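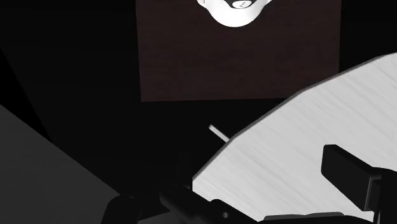
The planning application for the Skundier hotel went back to the council on 3 October 2024, and I have now read all 53 pages of the design statement. My interest is in the roof plan, which is the drawing most people skip. A building of this size is mostly judged from the road, but the site sits under a coast path that climbs steeply to the north, and walkers will look down on it for a good part of the way. Seen from overhead, most things lose the features we know them by. A white object with a bowl-like curve, on a dark brown wooden surface, gives a fair idea of the problem: the outline and the contrast in tone do nearly all the work, and the height is hard to judge. Roofs behave in the same way.

The applicant is Hindico, who bought the old holiday camp three years ago. Their first scheme had a flat white membrane over the whole of the main block. The revised one, drawn up by Breathnach, splits the block into two wings with a lower link between them and puts a dark sedum covering on both wings. The link stays pale. There are 69 bedrooms where there were 80-odd before, and the spa has moved to the seaward end.

The covering is the part I would question. Sedum on a shallow build-up does well inland. On an exposed headland it takes salt and wind from October onwards, and by the second winter the windward edge is often bare. The statement gives the depth of the growing layer on one page and the wind loading on another, and does not connect the two. If the edge strip fails, the view from the path will be a brown roof with a ragged grey border.

Fiachra Buckley, who wrote the landscape appendix, proposes a gravel margin 800 mm wide along the parapets. That would help with drainage and fire spread. It would also draw a pale line round both wings, which is exactly what the dark covering was chosen to avoid. A darker stone would deal with it, and the schedule does not specify a colour.

The cladding is simpler. Kulwood boards, fixed vertically, left untreated. They will go silver within a few years on the south side and stay brown under the eaves - the elevations show them an even honey colour throughout, as elevations do.

Parking is given as 644 square metres of reinforced grass. I measured it off the site plan and got a slightly smaller figure, but the scale bar on the council's copy is blurred and I would not press the point.

Ivar Tangen has sent in an objection about the lighting along the service road, and I agree with most of it. Low bollards are shown near the entrance, then three tall columns by the bin store with no shielding noted. Those columns would be visible from the beach.

Comments are open until the first week of December. The drawings to look at are the roof plan, the north elevation and the section through the link. The section has been uploaded upside down, so allow a minute to find it and rotate it.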